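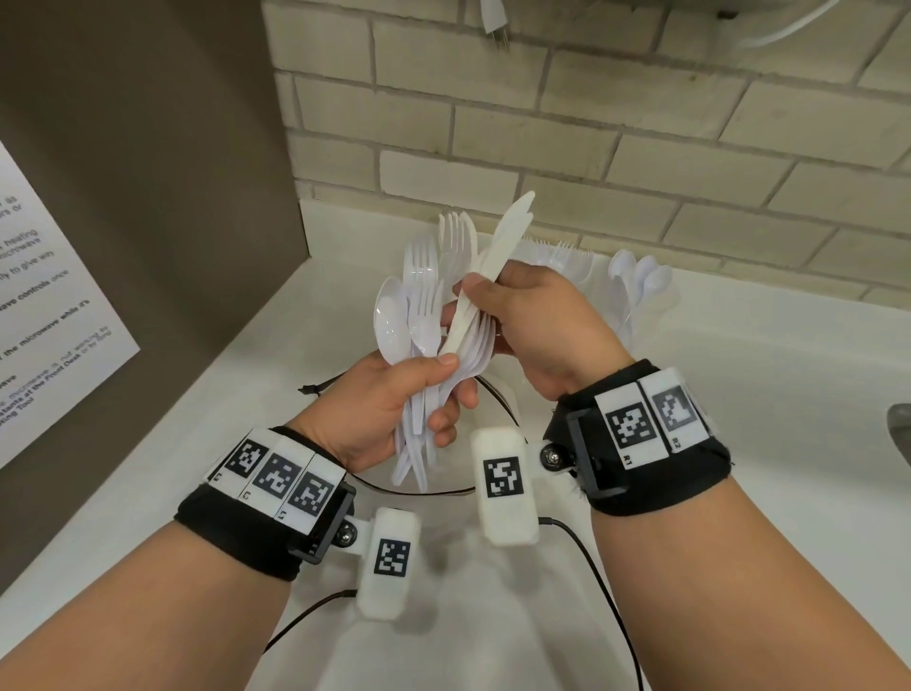
Packaging units are set by the people who ship goods, and the people who use the goods inherit them. A case quantity of 500 exists because it fills a carton of a certain size, and the carton exists because it stacks on a pallet without overhang. None of this has anything to do with a lunch for 55 people. The mismatch is small on each order and large over a year, and it appears in almost every category an office or a meeting hall buys: paper, cups, batteries, trash liners, coffee. Disposable cutlery is a fair case. Once forks, spoons and knives are mixed in a single bundle, with the heads pointing in different directions, the knife has to be pulled out by hand, and the labor is never charged to the purchase that caused it.

My argument is that small buyers should stop treating unit price as the main figure on a quote. The figure that matters is cost per item used. It requires a second number, the share of items that reach a user in the condition and place intended, and most buyers do not record it. A sleeve of 300 cups at a low unit price is expensive if a third of them are crushed at the back of a cabinet.

I kept records for a shared building in Gekby through last November. We bought from two suppliers, Datwood and Javetti. Datwood was cheaper on every line. Javetti sold smaller inner packs, each sealed and labeled by type, and charged more for them. When I added the time spent opening, sorting and restocking, the order of the two reversed on most lines. It did not reverse on printer paper, where the inner pack is already a sensible size and the contents are all alike.

Paper is the useful exception. A ream is a unit that suits the shipper, the shelf and the machine at once. Cutlery has no equivalent – the factory sorts it, the carton keeps it sorted, and the first open drawer undoes the work.
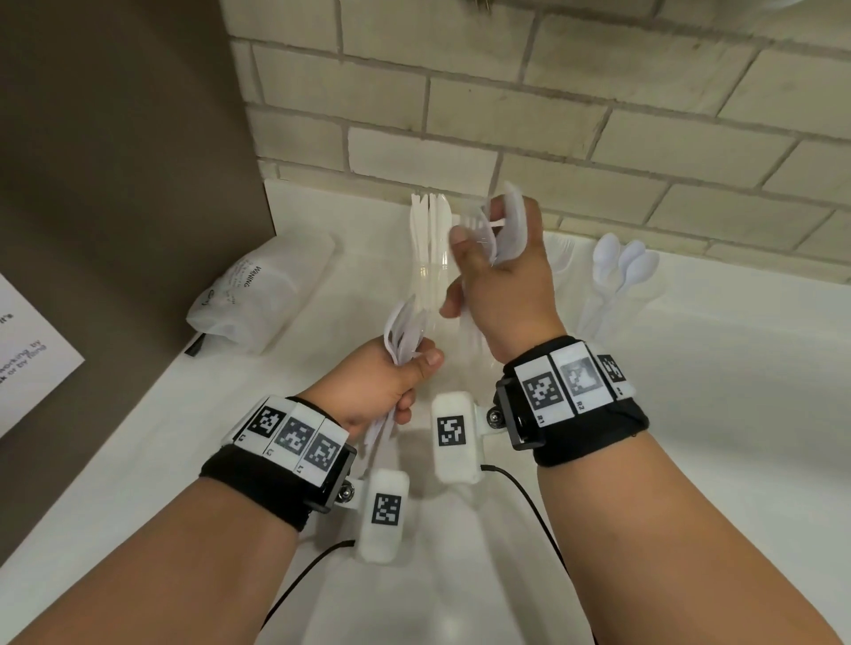
Sorting at the point of use also hides shortages. A mixed drawer looks full until the last fork is gone, and the usual response is to order another full case of everything. The surplus knives go back in the drawer. After 3 such cycles the stock is mostly the item with the lowest demand, and the shelf space it takes is treated as free.

The remedy is dull. Buy the smallest sealed inner pack offered, keep types apart, and reorder by type. Samarakoon, the wholesaler we use now, will split a case for a fixed fee, and the fee should be compared with an hour of wages and not with the price of the case. Where no supplier will split, two neighboring buildings can share an order and divide it on delivery, before anything is opened.

April 2026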